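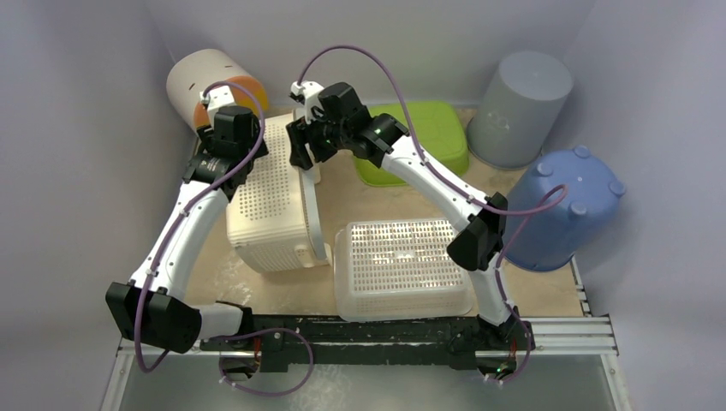 Is a perforated basket any good for the small stuff, or does everything just fall out the holes?

Depends what you call small. Pegs, sponges, glue sticks and charging cords all stay put. Loose screws and beads will be all over the floor by dinner.

I've had the Clovgate basket in the laundry since April and I'm a bit fond of it now, so take this with a grain of salt! I bought two, one for me and one for my sister-in-law Manuela, who borrowed mine for a weekend and didn't seem in any hurry to give it back. Both are the cream colour. It's a soft, slightly yellowy cream that looks lovely against timber and a bit grubby against a bright white wall, so have a think about where it's going before you order.

The good bits first. It weighs next to nothing, the holes let damp pegs dry out (my old solid tub used to get that swampy smell at the bottom, yuck) and it rinses clean under the garden tap in a few seconds. It stays upright when there's something in it. Empty, it's another story, and if you brush past with a towel over your arm it'll go skating off the bench. I stuck a couple of rubber dots underneath and haven't had any trouble from it.

What I don't love is the rim. There's a little ridge left over from the moulding that I could feel every time I picked it up, and I ended up going over it with an emery board while the kettle boiled. Manuela's didn't have one, so it may be luck of the draw. The holes near the base also collect fluff, which you'll need an old toothbrush for.

It doesn't come with a lid either, and I wish it did. The bright green ones you see everywhere would cheer it up no end, but I tried the lid off my Gurstead tub and it just sat there crooked and slid off the side. If you need to keep the cat out, buy a proper bucket with a lid and be done with it.

Speaking of buckets, my blue one still gets all the wet jobs. Soaking school socks, mopping, washing the car, the basket is obviously no help with any of that. They live side by side under the trough and between them they've replaced a whole shelf of ice cream containers, to my husband Ettore's great relief.

I also looked at the Cirillo version in the shop. Nicer handles, narrower at the bottom, and only in grey when I was there. It felt tippy to me, though my neighbour Shahla swears by hers for craft gear and she's much harder on things than I am.

Would I buy the Clovgate again? For pegs and cleaning cloths, in a heartbeat. For the kids' beads I've gone back to a jar. I'm giving it 9 out of 10, with the missing mark for that rim, and I've got my eye on another one for the potting bench if the cream ever comes back into stock.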